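Robotics Club Notes: Hand Tools First

The Rivera robotics club has moved its fall work over to grasping, and most of October went to hand-held grippers. Members who missed the first meetings can still join this part of the project. No programming is needed for it yet.

The plan comes from last spring. Our entry in the Birkireck sorting contest drove well and lost most of its points at the pickup stage, and the notes from that day show that very few of us could say what a good grasp looked like. This year everyone on the team will pick things up with the grippers for several weeks before anyone writes code for the arm. Each practice run is recorded and given a short label: what the item was, which hand was used, and whether the pickup counted.

The club log now holds 964 labeled runs. Of those, 146 were marked as drops and put in a separate folder. Please do not delete drops. The group working on the Trekia software wants them as much as the good runs, and last year we threw most of ours away.

A few rules have changed. Runs start with the fingers open. Close them slowly and stop when both sides touch. If you bump the item and it rolls, let it stop before you try again, and keep the recording going. Two-handed runs get their own label, even if only one hand ends up doing the work. Check the finger pads before you begin and write down any wear on the sheet by the door, so we know which runs were made with which pads.

Orange balls are the current item. They roll easily and they are all one color, which makes the video simpler to label.

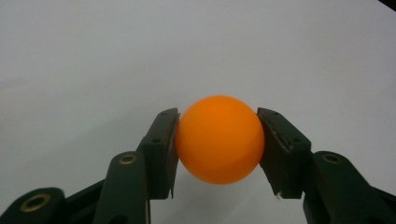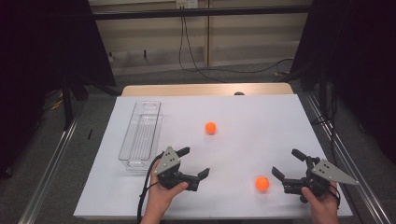
After the balls we will move to blocks, then to soft items such as folded cloth. The blocks are already cut and stored in the Hakance cabinet. We still need short lengths of rope and a few small cups, so bring some if you have them at home.

The labeling group meets in the computer room at 4 p.m. and has space for three more people. You need a club login and one practice session with a current member. The next newsletter will list the items chosen for the winter round.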